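Kodcombe folding project, demonstration review, July

The count stands at 1099 demonstrations, and more than 800 of them passed the first check. Great progress – the Joswood homes have been a joy to work with! Agreed to keep recording in real bedrooms, on whatever blankets are there. 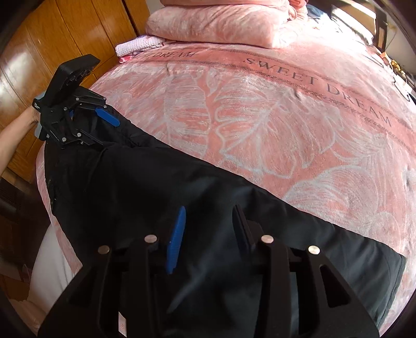

Page last changed: July, 4:15 pm

Dark garments on patterned bedding stay on the list, with both grippers in view. Drolow will retrain on the 369 new clips.

Action: Afridi to send 7 spare finger pads to Joswood.

Next meeting in August, same room.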